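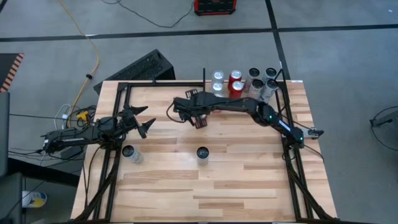
We paid the increase in March and the boiler went out the same week, so tell me what I paid for, one tenant asked from the floor, and the room got loud after that.

TENANTS MARCH ON GENETTI OFFICE, VOW TO HOLD BACK RENT INCREASE

For immediate release
30/06/2019

Stulley - Tenants from the Wimilar Apartments marched to the front door of Genetti Property Management this afternoon to deliver a petition against a 10 percent rent increase. 297 households signed. The complex has 456 apartments. Do the math, that is well over half, and more doors still to be knocked on.

The march left from the Wimilar parking lot on Leclerc Avenue, went down Leclerc past the elementary school and the bus station, and ended at the Genetti office. Chants in English, Spanish and Haitian Creole the whole way. Drums. Strollers. Kids on scooters out front. Drivers honked in support at nearly every light. One bus driver opened the door and yelled "Don't pay it!"

The office was locked when marchers got there. Lights on upstairs. The petition was read out loud on the sidewalk, start to finish, and then pushed through the mail slot in bundles. Copies were also sent to the Stulley city council and to the county housing office, so no one can say they did not recieve it.

WHAT THE TENANTS WANT

The petition makes the following demands:

Cancel the 10 percent increase for every household, including those who already signed a new lease under pressure.

Refund what has been collected so far under the increase.

Fix the boilers in both towers before the cold weather. A real fix. Tenants have had enough of patch jobs.

Put the elevators back in service and keep them in service.

End the new "late processing fee," which is charged even when the rent is on time and the office is just slow to open the envelope.

No eviction, no non-renewal and no threats against anyone who signed, marched or spoke.

Sit down with the tenants union and bargain. In the building, in the evening, with interpreters, so that working people can be there.

BACKGROUND

Wimilar is 2 towers and a row of low buildings behind them, between Leclerc Avenue and the rail line. Home to hotel housekeepers, home health aides, line cooks, retired people, a lot of families with small children. Many have been there since before the current management.

Genetti took over the complex and for a while not much changed. Then the notices started. First the laundry prices. Then guest parking, which used to be free and now needs a permit you have to pay for. Then the late fee. Then in March the big one, a one-page letter under every door saying rents would go up and that anyone who did not sign a new lease would be treated as month to month. The letter was in English only. It gave a phone number for questions. Tenants who called got a recording.

That same month the heat failed in the taller tower. Families slept in coats. People ran ovens with the door open, which is dangerous and everybody knew it was dangerous. Space heaters blew the breakers on the upper floors. Tenants started calling each other, then meeting in the laundry room, then in the community room, and the Wimilar Tenants Union came out of those meetings.

The union has no office and no paid staff. Dues are whatever you can put in the coffee can. Floor captains on each floor carry news up and down, more so when the elevators are out, when it is carried on foot.

"They figured we would all go in one at a time and sign," said one floor captain at the rally. "Plenty of us did. I did. I was scared of losing the place. I'm out here today to get that money back."

A home health aide who works nights came to the march straight from a shift. She told the crowd that the increase comes to more than what she spends on groceries for her two boys. "There is no other job I can pick up. There's no more hours in the day. So it has to be this."

An older tenant who uses a walker rode the route in a neighbor's car with a sign taped to the window. He has missed doctor appointments due to the elevator, he said, and the clinic bills him for every one he misses.

GENETTI'S ANSWER SO FAR

Not much. The company sent a letter to residents ahead of the march saying the increase reflects "market conditions" and "planned improvements to the community." It did not say what improvements. Tenants point to a new sign at the entrance and fresh mulch. The letter also reminded residents that gathering in the lobby is against house rules. The tenants union's position is that people can talk in their own lobby.

Several households report that maintenance requests are going unanswered after they signed the petition. The union is writing all of these down, with dates and photos, and will turn them over to the county. If this has happened to you please tell your floor captain right away. Dont wait.

SUPPORT IS GROWING

Hotel workers came with their banner. So did students from the community college, a teachers group from the elementary school, and members of several churches along Leclerc Avenue. Tenants from another Genetti property across town marched as well and said their own letters came last week. Same letter, different address at the top. They are holding a first meeting soon and Wimilar tenants will be there to help get it going.

Speakers at the rally called on the city council to put a hold on rent increases in any building with open code violations. The council has talked about such a rule before. It has never come to a vote. The union is asking council members to state in public, before the next session, whether they are for it or against it. Answers will be posted in the lobby of both towers. So will non-answers.

"The council knows where Wimilar is when it's election season," said another tenant, to cheers. "They find the elevator then."

NEXT STEPS

The union voted in the parking lot after the march, by show of hands, on what to do if Genetti refuses to meet. The vote was to keep paying the old rent and hold back the increase, all together, with the increase set aside in case a court asks for it. No household should do this alone. Talk to the union first. A legal aid clinic will be in the community room to look over leases and answer questions, free of charge, and what you bring in stays private. Bring your lease, the March letter and any notice you have gotten after that, even if it looks like nothing.

A picket at the Genetti office is planned for the next rent day. Meet in the parking lot after work. Bring water, bring a hat, bring something to bang on. Childcare in the community room. Rides for anybody who can't walk the route, let your floor captain know what you need.

Door knocking continues every evening in the low buildings, which were reached last and where a lot of people still have not seen the petition. Creole speakers especially needed.

Press are welcome at the picket. Tenants are available for interviews in English, Spanish and Haitian Creole. Some prefer not to give their names out of fear of retaliation, please respect that. No filming inside apartments without the tenant's okay.

Contact: Wimilar Tenants Union, community room, Wimilar Apartments, Leclerc Avenue, Stulley. Leave a note in the box by the door if no one is in.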